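4.3 Vessel form and the handling of small cups

The survey described in Section 3 recorded the way households in the two districts store, use and replace small drinking vessels. This section deals with the results that concern form. Colour and decoration are treated separately in Section 4.4, and the questions on price were analysed by Rajeshwari Nadar and appear in the appendix.

Most of the cups in daily use were round. Square and straight-sided cups made up a smaller share of what people owned, but they came up in the interviews far more often than their share would suggest. People had opinions about them. Several respondents kept a square cup for a second purpose, such as holding toothpicks, paper clips or the tea bag after brewing, and drank from a round one. Others had been given a square set as a wedding present and had slowly let it drift to the back of the cupboard. The Florkanari pottery, which supplied order books for the study, stopped making its own square cup after 7 years and still receives requests for single replacements.

Three features of form were coded for each vessel: the plan of the rim, the treatment of the corners and the relation between height and width. The plan of the rim was the easiest to code and the least open to dispute. Corner treatment gave more trouble. Coders agreed on cups with sharp corners and on cups with no corners at all, but a large middle group had corners softened to varying degrees, and for this group the first round of coding had to be repeated with a printed guide. Figure 7 shows a small cup of the softened type, with a square body, rounded corners and a pale off-white glaze.
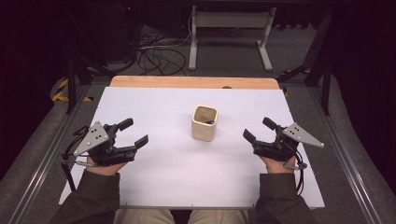
Figure 7. Small square cup with rounded corners, cream-coloured ceramic.

Respondents who disliked square cups gave drinking as the main reason. The flat side of the rim meets the lip badly, and the liquid tends to run out at both ends of the mouth. Those who drank from the corner had fewer complaints, though some found it childish or felt they looked odd doing it in company. One retired schoolteacher had drunk from the same corner of the same cup for so long that she turned the cup to that corner without looking. Softened corners were preferred to sharp ones by nearly everyone who expressed a view, including people who did not care for square cups in general.

Cleaning was the second complaint. Tea and coffee leave a brown line in an inside corner, and a sponge does not reach it as easily as it reaches the wall of a round cup. Households with a dishwasher mentioned this less. In households without one, the person who did the washing up was usually the person who raised the matter, and in several homes the person who had bought the cups was unaware of it until the interview. Interior glaze colour affects how soon the stain is noticed. Darker and warmer interiors hide it for longer, a point that Valentina Carrasco found potters well aware of and customers mostly not.

Storage was the one area in which square cups were clearly favoured. They sit close together on a shelf and waste little space. They do not stack, or stack badly, so the advantage belongs to single-layer storage and to shallow cupboards. In the older flats of the Zastus estate, where the fitted kitchen cupboards have fixed shelves set close together, square cups were more common than elsewhere in the sample. It is not clear whether the cupboards led people to buy the cups or whether a local shop happened to stock them. The shop has since closed, and its owner could not be traced.

Size must be considered alongside shape. Very small cups, square or round, were seldom used for drinking at all except by those who made strong coffee at home. They served as egg cups, salt dishes, seed pots and places to put rings. This second life makes the usual categories of the trade unhelpful. A catalogue that lists a vessel as an espresso cup says what the maker had in mind, and the household record often says something else. We followed Graciela Cabral's suggestion and recorded the listed use and the reported use in separate columns. In the tables that follow, "cup" refers to form only and carries no claim about what the vessel held.

Breakage was asked about but the answers should be read with care. People remember the loss of a favourite cup and forget the loss of a plain one. Square cups were said to chip at the corners, and chipped examples in the cupboards bear this out for the sharp-cornered type. For the softened type the damage was spread more evenly along the rim. A chipped square cup was more likely to be kept than a chipped round one, and again the reason given was the second use: a chip matters less in a holder for toothpicks.

Handles were rare on the square cups in the sample. Where they did occur they were placed either on a flat side or on a corner, and the corner position was described as more comfortable by those who had tried both. Horacio Zúñiga has noted in conversation that a corner handle is slower to attach and that workshops charge little or nothing extra for it, which may explain why the arrangement is uncommon. The Flarkum range was the only one in the order books to offer both positions, and it was withdrawn in July after a single season.

Some limits of the material should be stated. The households were recruited through two local newspapers, and people who answer a newspaper notice on crockery are likely to be fond of crockery. The order books cover 2,000 entries, but many give only a stock number and could not be matched to a form. Olga Arancibia checked the matched entries against surviving pieces where these could be found. Finally, the interviews closed in April 2021, when people had been drinking far more of their tea and coffee at home than in an ordinary year, and cups normally kept for guests had in many cases been brought into daily use. The effect of this on the proportion of square cups is taken up again in Section 5.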